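Fault notice: loose thread at the jaw seam, hand-held grippers

Table-setting station, reported 14th July by Pallavi Tomar

A hand-held gripper on the Derno task set was withdrawn from use after its jaws failed to release a plastic fork on command. The operator opened the trigger fully. The left jaw moved, the right jaw lagged, and the fork stayed trapped at the handle until the trigger was cycled again. The same fault came back in 6 of the next 14 grasps. No one was hurt and no parts were broken.

Inspection found a thin strand lying along the seam between the jaws and running down past their base, with a frayed loop at the lower end. The strand carries no load and no signal. With the jaws closed it is pinched along its length. When they open, the free loop can be drawn toward the linkage and pulled tight on one side, which holds that jaw back.

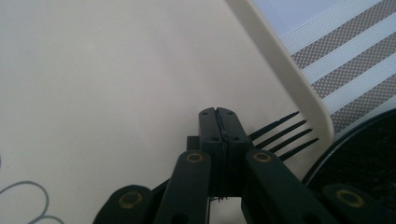 Jaws closed on the fork, with the strand visible along the seam.

The linkage itself was checked and passed. Waldemar Ostrowski removed the arms, cleaned the brass bushings and measured play at each joint; all readings were within the Flokby limits. The jaw screws were at the correct torque. The trigger return spring was replaced as a precaution, although the old one tested good. The fault could not be reproduced once the strand was out, in two full runs of the task.

The origin of the strand is still open. Gholamreza Rostami compared it with offcuts from the April cable rework and found a similar thickness, but the jacket was too worn to match with confidence. Ye-seo Yook is checking the remaining grippers of the same build and will add results to the maintenance log.

A second point concerns working distance. The station is often run with two hand-held grippers over one tray, and a jaw that fails to open tends to draw the operator's free hand in to clear it.

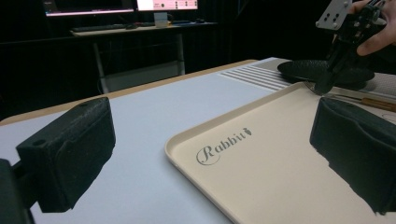
Under the current rule the other operator may keep working during a clear — that will change. From this issue on, both grippers stop and are lifted away from the tray before anyone touches a jaw. The stuck item is removed with the trigger locked. Do not pull on the item, and do not pull on a strand while the jaws are closed.

Changes to the pre-use check:

Open and close the jaws 10 times with nothing between them. Both sides must move together.
Look down the seam with the jaws open. Remove any thread, hair or wire before starting.
Check foam pads, where fitted, for lifted edges.
Tag the gripper and set it aside if either jaw lags, even once.

Data recorded with the faulty gripper has been marked and kept out of the Atusum release until Rimantas Rozīte has reviewed the release timing. Sessions with a delayed opening will be dropped. Questions about the log format go to Pallavi.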